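Countertop stays dull in patches after cleaning, what am I doing wrong?

Posted in Kitchen and Household, 14 September 2020

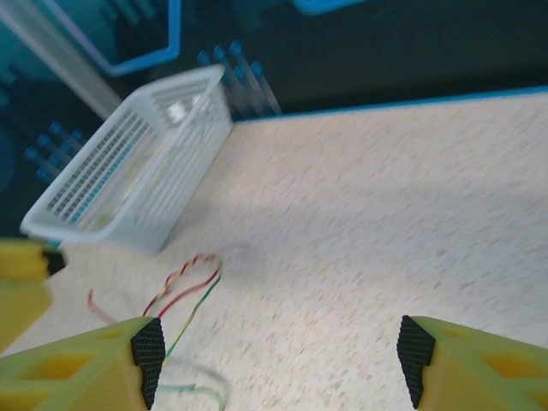
Hello to all. I have lived since May in a rented apartment in Banbridge, and the kitchen has a light countertop with small speckles in it. I do not know for sure what the material is. The landlord says "stone", but he says this also about the bathroom floor, and the bathroom floor is certainly vinyl. The counter is cool when I put my hand on it and I can't see any seam except one in the corner.

My problem is the following. When I look at the counter from the front it seems clean. When I bend down and look along it toward the window, I see dull patches, mostly near the sink and in the place where I prepare food. They have no color. If I pass my finger over them I feel nothing in some places, and in other places I feel a very light roughness, like fine flour that does not come off.

What I have tried until now:

Dish soap and warm water, every evening. The patches are gone when the counter is wet and they return when it dries.

A spray from the supermarket called Puveo, the one for all surfaces. It smells good but I think it made the matter worse, as now there are also streaks.

Baking soda paste, one time only, on a small area behind the toaster. I saw no difference.

My mother-in-law recommends vinegar for everything. I did not dare to use it, because I have read that it can damage stone. Is it true? And is there a way to learn what material I have without to break a piece of it? I would like to receive my deposit back one day.

Thank you in advance, and please excuse my English, it is my third language.

Midach

Acharya

Welcome to the site. Your English is good, and I am also not born with it, so we will understand each other.

I think you have two problems which look like one. The first is residue. The second is probably hard water near the sink. It is better to treat them separately.

First, the material. Please ask the landlord for the invoice or the name of the shop, if he has it. If he does not, you can do some observations yourself. Put a few drops of clean water on a dry place, not near the sink, and wait ten minutes. If the place under the drops became darker, the surface is absorbing water, and it can be natural stone with no sealer or with an old one. If the drops only sit there, it can be sealed stone, quartz composite, solid surface or laminate, so this test excludes something but does not tell you the answer. Look also at an edge that was cut, for example under the sink or where the counter meets the stove. In laminate you will usually see a thin layer on top of another material. In the others the speckles normally continue inside. Use a flashlight and take the things out of the cabinet first, I hit my head on a pan when I did this.

Until you know the answer, please do not use vinegar, lemon, or anything for removing lime. Your caution was right. Acid can leave permanent dull marks on marble and limestone, and on terrazzo too if it has marble pieces in it. Granite is stronger, but repeated acid is not good for its sealer.

For the residue I would do this:

Remove everything from the counter, also the toaster. Wipe the crumbs with a dry cloth.

Put only a few drops of dish soap in a bowl of warm water. Most people use too much. Wash with a soft cloth that you have squeezed well.

Now change the water completely, and wipe again with clean water only. Then change it once more and repeat. Many people omit this second rinse, and I omitted it for years. Soap that dries on the surface looks exactly like you describe, invisible from the front and dull from the side.

Dry immediately with a clean microfiber cloth. Do not let it dry by the air. Wash that cloth without fabric softener, as softener leaves a film and the film goes to your counter.

If the streaks from the spray are still there, repeat the whole procedure the next day. In my case it needed three times. I had used a similar product for a long period and there were many layers.

For the rough places near the sink, try a plastic scraper, or an old plastic card, held very flat, on wet surface with a drop of soap. Begin in a corner where the landlord does not look. Please don't use steel wool, and not the green side of the sponge. A scratch from it will also look like a dull patch, and that one you cannot wash away.

If after this the smooth patches are still dull, they can be etching, which means that the polish itself is damaged. Then write to the landlord with the date, and say that you noticed it. It is a good thing to have in writing.

counterpoint60

Just use glass cleaner. Works great on mine.

Acharya

To the person above: on quartz or laminate it is often fine, but if it is with ammonia I would not use it regularly on natural stone. Midach does not know yet what it is.

hilltop_1752

I want to add a small thing to the long answer, with which I agree almost in everything.

Baking soda is mildly abrasive. One time behind the toaster did surely no harm, but please do not rub the whole counter with it, especially if the finish is glossy.

About the hard water: look inside your kettle. If there is a white crust in it, then you have your explanation for the roughness near the sink. I keep a folded dry towel beside my faucet and wipe around it after the dishes. I have a counter which is 35 years old, from the previous owners, and around the faucet it is still shiny.

Also the seam in the corner should not stay wet for a long time. If it is laminate, water can enter there and the board will swell, and this would be much more expensive than some dull patches.

Midach

Thank you very much to all. I did the water drops this morning and nothing became dark. Under the sink I could see a cut edge, and the speckles go inside to the full thickness, so it is not laminate. In the kettle there is a crust, yes, a rather ugly one.

I rinsed two times as you advised and dried with a new cloth. The part left of the stove looks much better already from the side. Near the sink it is the same as before, I will try the plastic card on Saturday when I have more light. The landlord is looking for the invoice.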